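4. Recording a session

Before you start, you should have finished section 3 (charging, pairing and the hand strap). If you skipped section 3 because it looked dull, go back. It is dull, but the strap matters.

This section covers recording with two hand-held grippers, left and right. One-handed tasks are recorded the same way with the other gripper parked on its stand, switched off. A parked gripper that has been left on will record the inside of its stand for as long as you let it, and Stirkitz will upload every second without complaint.

4.1 Preparing the room

1. Decide where the task will happen and where you will stand. Walk the whole route once with empty hands.

2. Turn on the lights you mean to use and leave them alone until the session is over. If somebody switches a light on or off during a take, discard the take.

3. Switch off anything that blows. A moving curtain or a page lifting on a desk gives the tracker something to follow, and it will follow it faithfully in the wrong direction.

4. Ask people who aren't recording to leave the room or sit still well behind you. Anyone who stays must have signed the form in appendix B.

5. Put the task objects in their starting places. Use the card for that task. If there is no card, write one before recording, in words that somebody from another site could follow. "Where it usually goes" has been tried.

Note: You don't need to tidy. The learning system is meant to cope with rooms as people keep them, and a set of spotless tables teaches it about spotless tables. Remove only what is private: letters, screens left logged in, family photographs, passes on lanyards.

4.2 Mapping pass

Every new room needs a mapping pass, and so does an old room if large furniture has moved. The pass gives the tracker a picture of the walls, ceiling and floor, against which all the later takes are lined up.

1. Pick up both grippers and stand in the middle of the room.

2. In Stirkitz, choose Session, then New room. Give the room a name. Please don't call it "room".

3. Press and release the left trigger. One short beep means the pass has started.

4. Turn slowly on the spot, once in each direction. Slowly means slower than that.

5. Walk to each corner and back, keeping the fingers closed. Raise and lower your hands as you go so that the cameras take in the ceiling as well as the floor.

6. Finish where you began, hold still for 5 seconds and press the left trigger again.

Bare white walls give the tracker very little to hold on to. Brickwork, light fittings, pipes, door frames and furniture are all good. If your room has one interesting wall, begin the pass facing it.
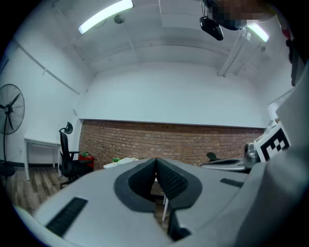
Figure 4. View from one gripper with its fingers together. The marker plate of the second gripper is at the right.

When the pass has been processed, Stirkitz shows a plan of the room with your path drawn across it in blue. A sensible path looks like a person wandering about. If it goes through a wall or ends up on the roof, do the pass again, more slowly.

Caution: Do not wipe the marker plates with solvent. The print comes off, and a blank white plate is of no use to anybody. A dry cloth is enough.

4.3 Gripper check

Do this at the start of each session and again after any knock.

1. Close the fingers fully, then open them fully. Repeat five times on each side. The width bar in Stirkitz should travel from one end to the other without sticking.

2. Look at the finger pads. Replace a pad if the pattern is worn smooth or if it has picked up glue, dough or glitter. (See 7.2 for how to remove a pad. See nobody for how to remove glitter.)

3. Hold one gripper so that its marker plate faces the camera on the other. The status line should read Pair seen. Swap over and repeat.

4. Check the free space. A session won't start with less than 900 MB on either card, and you'll be told so in red.

4.4 Recording takes

A take is one attempt at one task, from hands at rest to hands at rest. It is the unit everything else is counted in, so please keep to it even when the task is short enough to feel silly.

1. Choose the task from the list. If you're working from a printed card, check that the code on the card matches the code on screen.

2. Stand at the starting mark with both grippers at waist height.

3. Press the left trigger and wait for the beep. Count to two in your head. Most of the takes we reject at the front end were begun by somebody in a hurry.

4. Do the task at an ordinary pace. Move the way you would if you had pincers for hands and were at peace with it.

5. Return to waist height, count to two again and press the left trigger.

6. Mark the take Good, Recovered or Failed.

Good means the task was finished without a fault. Recovered means something slipped, tipped or was missed at the first try, and you put it right within the take. Failed means it wasn't finished.

Keep all three. Recovered takes are the most useful thing you can send us and the ones people are most inclined to delete out of pride. Of the 3,807 takes in the first Lirnadach set, 1,464 were marked Recovered, and Albane Fleury, who had to review them, asks that contributors stop apologising in the notes field.

Do not stage a mistake. Drops done on purpose look like drops done on purpose, and the system learns to throw things.

4.5 Things to avoid during a take

Don't use your bare fingers to help. If you find yourself steadying a bowl with a knuckle, carry on to the end and mark the take Failed. The cameras may not see the knuckle, and then we have an example in which a bowl steadies itself.

Don't cover a camera with your sleeve. Roll up loose cuffs before you start.

Don't talk to the grippers. Sound is not kept, so it does no harm, but it tends to come with gestures.

Don't put a gripper down halfway through a take to scratch your nose. End the take first. Anatole Joly's otherwise excellent cupboard series has a long stretch in which the right hand goes to lie on a worktop and think.

Don't change height suddenly. If the task needs you to crouch, crouch at the pace you'd use on a bad knee.

4.6 Changing the starting layout

After every fifth take, move the task objects. Shift each one by at least a hand's width and turn it. After every second change of layout, move yourself as well and start from the next mark.

Left to themselves, people put the cup back in the same place. They'll swear they haven't. The Hundport site once sent in a full afternoon of cup placement where the cup's starting position varied by less than the width of its own handle, and the resulting policy was very good at picking up a cup from that exact spot and hopeless a short way to the left of it.

Different lighting is welcome between sessions. Record the change in the notes ("blinds down", "ceiling lights only").

4.7 If the tracker gets lost

The status line turns amber when tracking is weak and red when it has gone.

Amber: finish the take as normal. It will be checked during processing and may well be usable.

Red: stop, press the left trigger, and mark the take Failed with the reason Tracking. Point both grippers at a part of the room with plenty of detail and hold them still until the line turns green. If it stays red, restart both grippers. If it's still red after that, repeat the mapping pass.

Common causes, in the order in which we meet them:

Moving too fast.
A thumb on the lens.
Working with the fingers very close to a plain surface.
Furniture moved since the mapping pass.
A mirror.

4.8 Ending the session

1. Choose Session, then Close. Wait for both file counts to match. Do not switch off while they differ.

2. Connect both grippers to the dock and start the upload. Large sessions are best left overnight.

3. Fill in the session sheet: operator, room, tasks, anything odd. "Anything odd" is a real field and we read it.

4. Wipe the housings and pads with a dry cloth and put the grippers on charge.

Don't clear the cards by hand. Stirkitz clears them when the upload has been confirmed at our end, and a card cleared by hand has so far always been the wrong card.

Changes to this section, 17/03/2022: the wait at each end of a take is now a count of two (was one). The Recovered label replaces Messy. The advice on mirrors was added at the request of Arnar Lykkegaard, after the gym.

Next: 5. Reviewing and trimming takes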